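Danbridge lunch room swaps paper plates for trays and dishes

27/03/2020

The Drulska day center in Danbridge has stopped using paper plates at its midday meal. Guests now get a tray with a small dish on it for bread, fruit or a slice of cake, and the soup bowl goes beside it.

The change was paid for with 1635 dollars left over from the December bake sale. Part of the money went on trays and dishes, and the rest on a second drying rack for the kitchen. The center had been going through 649 paper plates in a normal month, according to its last supply order.

The trays come from a closed nursery school in Lultthorpe, and the printing on them is from those days. One of the designs is a beige tray with the word "Rabbit" in gray script, a little carrot after the last letter and a line drawing of a rabbit. The dishes are white and rectangular with a thin metallic line along the rim, and they were bought separately from Rønning, a housewares shop that was clearing its shelves. 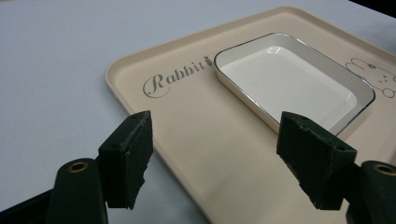 Rasmus Venckus said he had expected the older guests to find the trays childish, and that so far the only complaint had come from a man who wanted to know why he never got the same one twice. He added that a tray makes it much easier to carry bread and a drink to the far tables in one trip.

The dishes are washed by hand. The kitchen has a machine, but staff did not want to risk the rims in it, so two people now stay on after the meal to wash and dry. That takes longer than filling a trash bag did – a point raised more than once at the planning meeting – and the center has moved its closing time back by 13 minutes to allow for it.

Trays are wiped down and stacked by the serving hatch. Dishes go on the shelf above, no more than 5 to a pile.

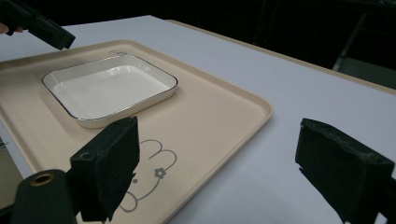
Sânziana Pascu asked whether the dishes were too small for a main course and was told that they were never meant for one. Hot food will still be served in the old bowls, she was told, and larger plates will be looked at when there is money for them.

Guests may take a tray to the reading corner but are asked to bring it back to the hatch before they leave. Leftover paper plates will be kept for the summer picnic.

The midday meal is open to all residents, with serving from noon. Places do not need to be booked.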